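# About Stalside

We are a small company in Tostport. We write working rules for two-arm robot cells that handle soft parts, such as bands and loops. We started in February with one customer, Mäkelä, and now we have 11.
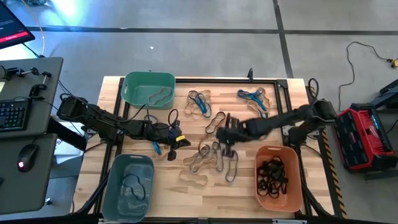 Our first rule book had 227 pages and people did not read it. The new one, Pranolau, has three parts - before start, during work, after stop.
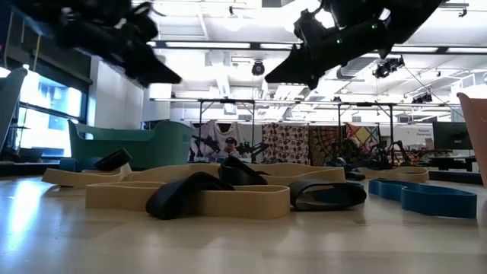

*Two arms above cream, black and blue loops.*

Each rule must fit on one card.
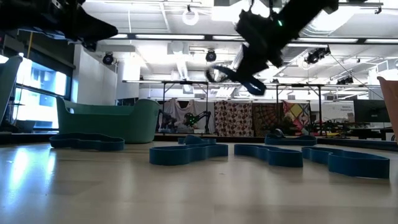 One customer wrote to us that the "after stop" card is the one her team uses most, and asked for it in larger print.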